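LAST LIFE ON GRAMBY

Stream goes live at 9 p.m. and Sowmya has not eaten. Toast. Half of it. The other half is on the keyboard tray and will stay there.

"Sound's good," Josiane says in her ear. "You're a little hot on the s's."

"I'm always hot on the s's."

"Then you're a little always."

Josiane Marty, moderator, two time zones over, never met in person. Seven years of that voice. Sowmya Lobo would know it in a burning building.

Tonight it's Gramby. The old one, not the remake. One life, no saves, the whole way down the tower. Sowmya has tried it on stream all winter and died everywhere a person can die in it. The bell room. The stairs after the bell room. Once in the menu, sort of, long story.

It's April now. She said she'd quit in April.

She plays with her chin and her left hand. The chin does the stick, the hand does four buttons, a puff switch does jump. Her cousin Costa built the mount out of a desk lamp and it still leans like a desk lamp. People new to the chat ask about it. The regulars answer before she can, which she likes, mostly. Some nights she wants to say it herself and they've already said it.

"Viewers?" she says.

"Don't ask."

"Josiane."

"One hundred and three. I said don't ask."

103 is fine. 103 is more than the bell room deserves.

First floor, nothing. Second floor, the dogs, she goes round the left side, always the left side. Talks the whole time. Talks about soup. Talks about her landlord. The talking keeps the chin loose, if she goes quiet it locks up and she walks into walls.

Third floor she gets hit twice by a thing with a ladle.

"That's new," says Josiane.

"He's never had a ladle."

"He's always had a ladle, you've never been close enough."

Chat is throwing hearts. Somebody called Melnyk drops in a donation with the message FOR THE LADLE. Melnyk used to write for Clerkari, the site that ran a piece on her once, headline and everything, the word BRAVE in it so big you had to scroll. She'd emailed him about that. Four paragraphs. He wrote back one line: you're right, I'm sorry, what should it have said. She never did answer. He's been in chat ever since, being quiet, giving small money.

Fourth floor. Bell room.

She stops talking.

"Sowmya," says Josiane. "Soup."

"Right. So the thing about lentils."

The bell swings. You have to jump on the backswing and everybody jumps on the front, because the front is when it looks like you can. She waits. Chin aching. Says lentils three more times. Puff.

Lands it.

Chat goes so fast it's just a gray smear. 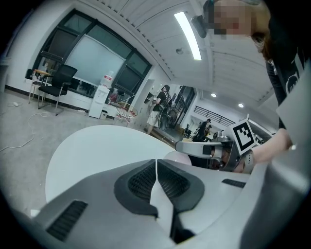
The white table.

Stairs after the bell room. She has died on these stairs more than she's died anywhere, there are clips, somebody set one to a waltz. Nine steps and then a landing. Third step is fake. Seventh step is fake if you run.

She doesn't run.

"What's the count," she says.

"You don't want the count."

"I do now."

A pause. Josiane typing something, banning someone probably, you can hear her hit the key harder for a ban.

"Three thousand six hundred and eighty-seven," she says.

Sowmya's chin slips. The little knight on the screen leans out over nothing, toes over, arms going. She gets the stick back. He stands there.

"Where did they come from?"

"Somebody big sent their whole room over when they went off. I wasn't going to say. You told me once never to say."

"I told you that?"

"Your second stream. You had a cold."

She doesn't remmeber it. She remembers the cold.

Landing. Door. Past the door is a floor she's never seen except in other people's videos, and she quit watching those so she'd have it for herself. Her hand's cramping. She shakes it out off camera, then thinks about it, and shakes it out on camera instead.

"Okay, new people," she says. "Hi. I'm Sowmya, I've got a muscle thing, I play with my chin, the mount is a lamp. Regulars, thank you, I got it this time."

For a second the chat is nearly still. Then Melnyk, first one through:

that's the headline

She laughs right into the puff switch. The knight jumps. Straight up, in front of the door, bangs his head on the lintel and comes down a hair to the left, on the edge of the landing, and there isn't any more landing there.

He falls for a long time. It's a good fall, they animated it nicely, she's never had a chance to see all of it.

"Oh no," says Josiane. Then she's laughing too, that awful honk, teh one she mutes herself for. She's forgotten to mute.

GAME OVER. PLAY AGAIN?

It's 9:52. Sowmya finds the toast, cold, bites it.

"It's still April," she says, and presses the button.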